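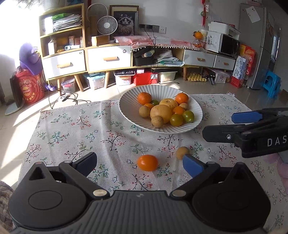
Figure 6.1 Two hand-held grippers at a fruit bowl. A cherry tomato and a longan lie on the cloth.

Chapter 6
What Does the Price Leave Out?

A gripper is cheap to admire and hard to budget for. When Svenja Kettler drew up the first equipment plan for the packing room at Stulham, she had one figure to work from: 899 for each hand tool, taken from the Sostura price list. She needed 2. The plan she finally submitted in October came to 2,406, and Dagim Wolde, who had to sign it, asked why a pair of tools should cost so much more than twice one.

It was a fair question, and the sales brochure did not help. It promised that the tool would handle "all common produce". Which produce, at what size, and how often would it be dropped? A tomato and a mandarin ask different things of a pair of fingers. Spare pads were priced at 62 a set, with no word on how long a set lasts.

This chapter treats every supplier's claim as unproven until somebody has tried it on the buyer's own goods. Section 6.1 goes through Kettler's plan line by line. Section 6.2 looks at pads, spares and repairs, where most first budgets are too low. Section 6.3 asks whether Stulham should have bought anything at all.

Before reading on, write down what you would want to know before signing.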